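Gaillard Opens Charger and Power Strip Drop-Off for August

Gaillard will take in unwanted chargers, cables and power strips at its Pullari store through the end of August. Items are sorted on site and offered free to households in the Akomance apartments, which has 158 units.

Sorting is done by hand at a table in the back of the store. Plugs are matched to strips where possible, and long cords are coiled before they go into bins. 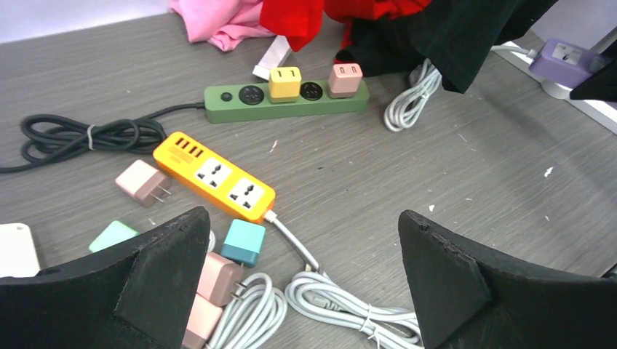 Power strips, charger plugs and coiled cables on the sorting table.

Strips with both outlets and USB ports are the most requested item — nearly 4 in every box go out the same day. Each household may take two. 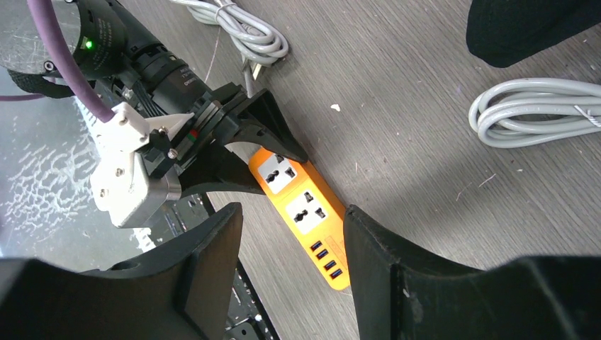

Anything with a cracked housing or bare wire will be refused at the counter. Laptop batteries and phones are also not accepted.

Drop-off is open from 2 p.m. until closing. Jurar, which runs the store's recycling pickup, will collect whatever is left over.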